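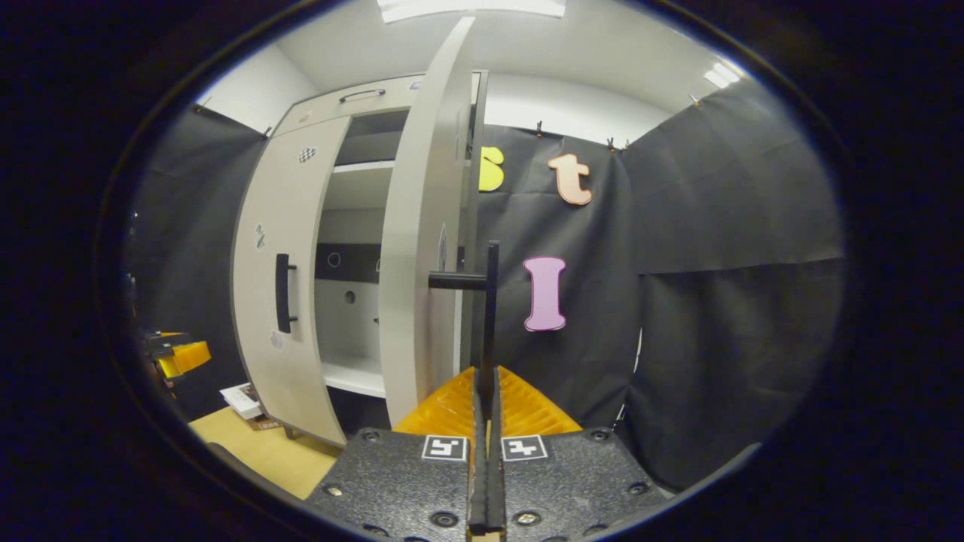 2026-01-11

Acoustic and lighting check, main hall, Abdella. Present: self, Dagim Shiferaw.

Purpose was to settle the speaker positions before the hall is let for seated dinners and receptions. Last set of readings dates from July, when the floor was bare and the side doors stood open, so those figures are not much use for comparison.

Started with the hall unfurnished. Pink noise from both main speakers, meter on a stand at seated ear height, readings at the stage, the middle of the floor and the back wall. Level at the desk set to 96 dB and left there for the whole run. The back left corner is boomy. Walked the meter along the wall and the build-up is strongest where the wall meets the bar return. Moving the left speaker forward of the pillar improved it. Turning it in towards the floor made no difference worth writing down.

Repeated with tables laid and cloths on. High end drops, as expected. Speech from the lectern microphone was clear at the front tables and thin at the back. Dagim read the fire notice aloud several times at different distances from the microphone. He drifts off axis when he turns a page and so will every best man, so I would fit a second microphone on the lectern and be done with it.

Delay for the rear pair: tried several settings by ear, then measured. Saved as preset 2 on the desk. Preset 1 is still the old Sitisus layout and should not be loaded for dinners — it sends everything to the foyer.

Lighting. Target at table height is 500 lux for setting up and clearing, dimmed for service. Got 600 under the centre row at full and well short of target by the kitchen doors. Two lamps out in that row, not replaced yet. Dimmer on circuit C buzzes at low settings and is audible from the lectern. Pliten supplied the module; have written to ask whether it is rated for these lamps.

Girnusitz want the floor plan before they will quote for the portable stage. The one in the folder shows the old bar. Dagim to redraw from the tape measurements, doors included this time.

To do:
Replace lamps, kitchen end
Mark speaker positions on the floor with tape
Second lectern microphone, plus cable
Label the desk presets
Repeat back wall readings with the curtains drawn — not done today, track is jammed at the left end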